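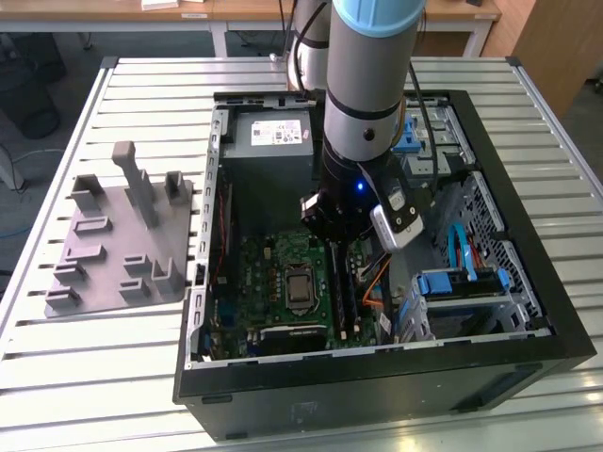 From: Tolera Fikre
To: refurb-bench list
Subject: Re: Reusing the old Dell desktops (was: Presorel batch)

I've read the proposal twice and I'm still not convinced, so let me answer it in pieces. I'm quoting the message from Admasu in full, as a few of you joined the list after it went out.

> Hi all,
>
> Presorel is clearing out its drafting office and has offered us 385 used
> Dell desktops, all the same model as far as they know. They want them
> gone by the end of February. I think we should take the lot. Every one
> has a processor and most have a Quadro card, so the hard part is done.
> We add memory, wipe the drives, put on a fresh system and pass them to
> schools. I figure 19 minutes a machine. Wuner will lend us the shelves.
>
> If people are worried about parts, Firnska has a box of 1000 mixed
> memory modules they'd let us have for the cost of hauling it away.
>
> Can I tell them yes?
>
> Admasu

First, the 19 minutes. Where does that number come from? Opening a case and pushing in a stick of memory is quick, I'll grant you. Finding out why the machine then refuses to start is slow, and with used office machines you will be doing that a lot. I have had one beep at me for most of an evening over a module that looked seated and wasn't. I'd want to see one person do ten of these from shelf to shelf, with a clock running, before I put any number in a message to Presorel.
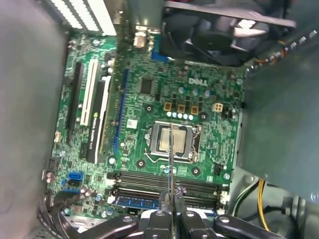
Second, "the hard part is done." I don't see how. A processor sitting in a socket tells me a processor is sitting in a socket. It doesn't tell me that the contacts underneath are straight, or that the lever was closed by somebody who knew what they were doing. If the cooler has been off, you also have old paste to clean and fresh paste to buy, and I see no line for paste in the plan. The same goes for the Quadro cards. They were decent drafting cards in their day, but a school doesn't need one for typing and web pages, and an old card is one more fan to fail. I would pull them wherever the board has its own video output and the thing runs happily without.

Third, the box from Firnska. "Mixed" is the word that bothers me. Mixed sizes, mixed speeds, quite possibly mixed generations, and the notch on the wrong generation won't line up with the slot no matter how hard you lean on it. Somebody will lean on it. So 1000 modules could mean plenty that fit or it could mean a heavy box of scrap we paid to move. Can we ask for a handful from the top, the middle and the bottom before we say yes?

If we do go ahead, I'd like the bench work done the same way by everybody. My version, which you're welcome to pick apart:

1. Unplug the power cord, hold the power button in for a few seconds, and lay the case on its side with the board facing up. Touch bare metal on the case before touching anything else.

2. Look over the wiring before moving any of it. The big white power plug on the board should be pushed all the way home, and so should the little four-pin one. Don't cut the cable ties to make room. You'll spend longer stuffing the harness back than you saved. 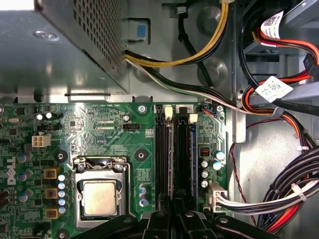

3. Check the processor socket. If the frame is open, leave the processor alone and call someone over. No fingers near the contacts, please.

4. Open the clips at the ends of the memory slots, line up the notch, and press straight down, first one end and then the other. If a clip won't close, take the module out and look at it again. Start with one module only. Add the second after the machine has passed a memory test.

5. Blow the dust out of the fans with a finger holding the blades still. I know it's fun to make them spin. Don't.
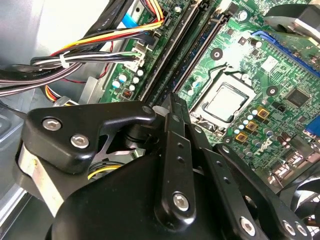

6. Write down what you changed on the card taped to the case, including "nothing." A blank card tells the next person that the machine hasn't been looked at.

As for the answer to Presorel, I'd say we'll take 4 now, work them through properly, and tell them after that how many more we want. They may not like it. They may also be glad that somebody isn't going to phone in March asking them to take the rest back. And has anybody measured the shelves from Wuner? The last ones bowed under printers.

I could be talked around on most of this, but I'd need to see a stack of finished machines first. I can be at the bench from 4 in the afternoon if someone else brings the memory tester. Mine is out on loan and I've stopped expecting it back.

Tolera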